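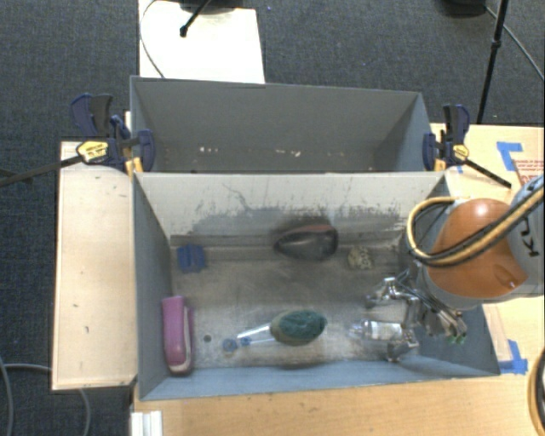 4.2 Setting up a decision review in Clellico

A decision review lets your team look again at a decision after it was made, and compare what was expected with what came out. You need the Reviewer role. If you cannot see the Reviews tab, ask your organization administrator.

1. Open the Reviews tab and choose New review.

2. In the field Decision, write the decision in one sentence. Write what was decided and leave the reasons for step 4.

3. Select the owner. The owner must be a person, a team name is not accepted.

4. Under Assumptions, enter each assumption on its own line. The field takes up to 700 characters. Longer text is saved as an attachment and does not show up in the search.

5. Set the review date. The default is 90 days after the decision.

6. Add at least 2 reviewers who did not take part in the decision, then choose Save.

Note: The labels Problem and Symptom look similar on the list, but they behave differently. A symptom can be closed by the owner alone. A problem stays open until every reviewer has signed.

Caution: When you change the review date after the first reviewer has signed, all signatures are removed. The comments are kept. There is no undo for this.

If you are moving from the older Farirwood templates, import them before step 1 (see 4.5). The column "Root cause" will arrive empty and must be filled by hand.

Error 694 means that the owner has left the organization. Select a new owner and save again.

Section revised in May by Tarcísio Leite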